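Leltdale Residents' Association
Minutes, November meeting, 7:00 p.m.

Present: E. Lema (chair), P. Kariuki, S. Pasaribu, K. Kombo
Apologies: I. Kashindye

1. Minutes of the previous meeting approved without change.

2. Drainage, Atwood Lane. Mr. Pasaribu reported standing water at 2 catch basins. The Plurkley quote for clearing both is $381. Approved.

3. Parking permits. 17 applications received against a limit of 50. No action required.

4. Hall floor coverings and textiles. Ms. Kariuki to list items for cleaning before winter. 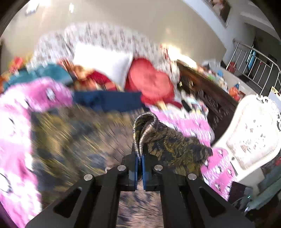

Quotes to be sought from Mwakalinga and one other cleaner — pickup and delivery to be priced separately. Mr. Kombo to report back.

5. Other business. None.

Meeting closed 8:10 p.m.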